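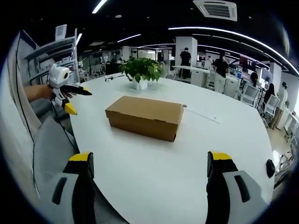

1/ The Renness manipulation software group has published version 2 of its trajectory alignment tool, Marnov. The posts below summarize what has changed and what users will need to do before upgrading.

2/ Marnov takes recordings from two hand-held grippers and places both on a shared clock and in a shared coordinate frame. Its output feeds the policy training code maintained by our partners at Najafi.

3/ The main change concerns timing. Version 1 matched the two recordings by the nearest frame. Version 2 estimates a clock offset for each recording and interpolates the gripper pose between frames.

4/ The offset is estimated from the motion of the two devices during the first part of a recording. Operators should move both grippers together for a short period before starting the task. A recording without this motion will be flagged and left out of the aligned set.

5/ Pose tracking has also been revised. Wide-angle lenses bend straight edges heavily near the border of the view, and the earlier lens model was weakest there. The new model is fitted out to the edge of the usable image circle. The dark area outside the circle is masked before features are extracted.

6/ People walking or working in the background can pull the pose estimate away from its true value. Features that move independently of the room are now rejected before the map is built. This step is on by default and may be turned off in the settings file.

7/ Testing was carried out at our Stavton site on 1000 recordings of two-handed tabletop tasks. Version 1 failed to align 547 of them. Complete results for version 2, including failures by task type, will be posted with the technical report.

8/ Known limits: recordings made in front of large blank walls still lose tracking. Gripper width is read from the finger position in the image, and the reading is unreliable when an object hides both fingers.

9/ Calibration files created before January must be regenerated. The file format has changed, and the loader will stop with an error if it finds an old file. Aligned data sets from version 1 can still be read.

10/ Version 1 will receive fixes for serious faults only. Reports should be filed through the project tracker with the log and the calibration file attached.

Renness, Mon 18 February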